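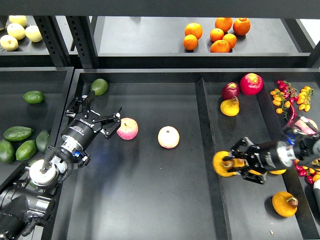 Pears and oranges on the upper shelves, avocado-like green fruit below.

Ripening in a Home Kitchen: Notes on Ethylene
24 August 2024

I have been keeping a fruit log since spring, and several readers asked for the method. It is simple enough to fit in one post. The equipment is a kitchen scale, a probe thermometer, a stack of paper bags and a notebook.

Fruit falls into two working groups. Climacteric fruit continues to ripen after harvest, with a rise in respiration and a burst of ethylene. Pears, avocados, bananas and peaches belong here. Non-climacteric fruit does not. An orange is as sweet on the day you buy it as it will ever be, and storage only changes its water content and, eventually, its flavor.

European pears are the awkward case. They are picked mature but hard, and most varieties need a period of cold before they will ripen evenly. Left on the tree they soften from the core outward and turn gritty. Skin color is a poor guide for several varieties, so I press near the stem. If the neck gives slightly, the pear goes in the refrigerator or gets eaten that day.

Avocados do not soften on the tree at all. Once picked they can be held cold for a while, but a hard one put in a home refrigerator for too long may never soften properly. I leave them on the counter until they yield to the palm (not the thumb, which bruises them) and chill them after that.
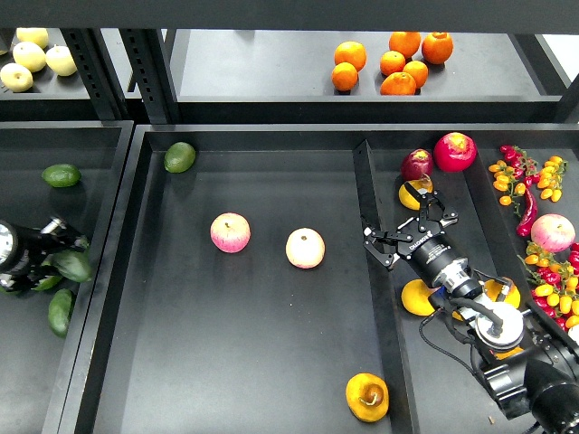
Pears in the left bin, oranges in the next one over.

For the bag test I bought hard pears at the Meléndez market and split them into two lots. One lot went into a closed paper bag with a ripe banana, the other sat in an open bowl on the same counter. The bagged lot reached the soft-neck stage 3 days before the bowl. I repeated this with a plastic bag and got condensation and one moldy pear, so I went back to paper.

I also tried a Flusumex sachet, sold as an ethylene absorber for crisper drawers. The packet claims 400 hours of use. I put it in with ripe pears and could not separate its effect from that of the refrigerator itself. A proper comparison would need a second drawer at the same temperature, and mine differ by nearly 2 degrees.

Weight loss was easier to measure. Oranges in an open bowl lost weight steadily, while those in the crisper barely moved over 10 days. The peel hides it well; the loss shows on the scale before it shows to the eye.

Next on the list is the Fornau pear, a late variety I can only get in September, and a replacement for the Dramari thermometer, which drifts when the battery is low. I have thrown out the July temperature readings for that reason. The weights from July are fine and stay in the log.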